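Asunto: Re: [lista-manipulación] Borrador normas de grabación v2, comentarios antes del cierre

Hola a todos,

voy con prisa, contesto a lo de Veronika punto por punto y luego dejo mi propuesta de texto para los apartados 3 a 6. Perdón por el desorden, escribo entre dos turnos.

Veronika Pfister escribió:
> He leído el borrador entero. Dos cosas me preocupan. La primera: el apartado de
> limpieza de la superficie dice "mantener la mesa en condiciones adecuadas" y eso
> no quiere decir nada. En Sorthorpe lo interpretan de una manera y en Dralix de
> otra, y luego nos toca a nosotros decidir qué episodios valen. En el último lote
> descarté 17 de 295 por restos en la mesa y Tekle me dijo que él habría salvado
> la mitad. Los dos aplicábamos la misma frase.
> La segunda: no hay nada sobre la cámara de muñeca. Todo el texto está pensado
> para la cámara cenital. Si la cenital está bien y la de muñeca no, ¿el episodio
> entra o no entra?
> Propongo que no cerremos la v2 hasta resolver las dos.
> V.

De acuerdo con las dos. Sobre la primera: sí, la frase es mía y es mala. La copié de la v1 sin pensarla. Lo que hay que fijar es qué se considera resto, quién lo quita y cuándo. Mihret ya lo tenía medio escrito en el documento de Vivel y casi todo se puede aprovechar, le he pedido permiso.

Sobre la segunda: para mí el episodio no entra. Si una de las dos vistas no sirve, fuera las dos. Tekle no lo ve así (dice que se pierde mucho material y que la cenital sola vale para otras cosas), pues entonces que se guarde en carpeta aparte y con etiqueta, pero no en el lote principal. Mezclar episodios completos y cojos ya nos costó lo que nos costó en diciembre.

Va el texto propuesto. Numeración provisional.

3. Superficie de trabajo

3.1 Antes de cada episodio el operador mira la mesa entera, también la zona que queda entre la base del brazo y el objeto. Papelitos, espuma, hilos, virutas, trozos de cinta: fuera.

3.2 Se considera resto cualquier cosa que no figure en la ficha de la tarea. Da igual el tamaño. Nada de "es muy pequeño, no molesta".

3.3 Si el resto aparece con el episodio ya empezado no se mete la mano. Se termina, se marca "resto en mesa" y se decide en la revisión. Meter la mano a medio episodio es motivo de descarte directo.

3.4 En la revisión: si el resto queda entre los dedos de la pinza o en el camino de cierre, se descarta. Si está lejos y no se toca en ningún momento, se conserva con la marca. Con esto creo que Veronika y Tekle habrían coincidido en casi todos los suyos.

Para el 3.4, fijaos en el trocito blanco, junto al borde del objeto y en el hueco entre los dos dedos. Con la regla nueva, descarte, sin discusión. Con la frase vieja cada uno habría dicho una cosa.

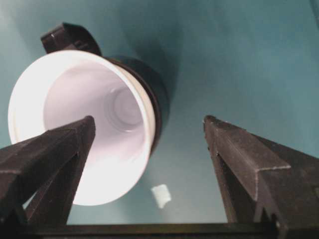

4. Cámara de muñeca

4.1 Los dos dedos tienen que verse, por lo menos las puntas. Si solo se ve uno, parar y revisar el soporte antes de seguir.

4.2 Ojo con los objetos blancos. El borde se quema enseguida con luz fuerte y se pierde el contorno, que es justo lo que interesa. Bajar la luz antes que tocar la exposición. La exposición queda fija para toda la sesión, y si se cambia se abre sesión nueva.

4.3 Las sombras se admiten siempre que se distinga el contorno del objeto. Lo que no se admite es la sombra del operador moviéndose por encima.

4.4 Limpiar la lente al empezar y cada 30 episodios. Con paño, no con la manga (va por alguno).

4.5 Episodio con una vista inservible: no entra en el lote principal. Carpeta aparte, etiqueta "vista única".

5. Objetos y ficha

5.1 Cada objeto lleva ficha con nombre, foto y posición de partida. Si el objeto está tumbado o inclinado se apunta hacia dónde mira la abertura. Esto faltaba en la v1 y luego no hay quien repita la colocación.

5.2 Asas, pestañas y salientes se anotan tambien. No hace falta saber para qué sirven, basta con "pestaña negra, lado superior". Bezawit pide que no se invente la función en el nombre del objeto y tiene razón: hemos tenido el mismo chisme como "tapa", como "vaso" y como "filtro", según quién grababa.

5.3 Máximo 8 objetos por sesión. Es poco, ya lo sé.

6. Parada y seguridad

6.1 Seta de emergencia al alcance de la mano, probada al empezar el turno y apuntada en la hoja. Sin firma no se graba.

6.2 Nadie retira un resto ni recoloca un objeto con el brazo habilitado. Primero deshabilitar, luego la mano. Vale tambien para el 3.1 — aunque sea un segundo, aunque el brazo esté lejos.

6.3 Si hay dos personas en la celda, solo una manda. Se dice en voz alta quién.

Hasta aquí. Cosas que siguen abiertas:

- Quién hace la segunda revisión cuando los dos primeros no coinciden. Yo propondría a alguien de otro centro. Gebretsadik se ofreció hace tiempo, no sé si sigue en pie, ¿alguien lo pregunta?

- Qué hacemos con lo ya grabado bajo la v1. Mi voto es no tocarlo y poner la versión de la norma en los metadatos. Volver a revisarlo todo me parece una barbaridad.

- El color de la mesa. Dralix pregunta si puede usar otro que no sea el verde azulado. Por mí sí, mientras sea liso y no cambie dentro de la misma sesión, pero que opine quien entrena.

- El 6.2 lo quiere Tekle en la primera página y en grande. A favor.

Mandad comentarios a la lista, por favor, no a mí por privado, que luego tengo que ir pegando trozos y se me pierde la mitad. Si alguien no está deacuerdo con el 4.5 que proponga redacción alternativa, con el texto escrito.

Veronika, si me pasas los números de los episodios descartados les aplico el 3.4 uno por uno y vemos cuántos cambian.

Un saludo,
Tiruwork Tamiru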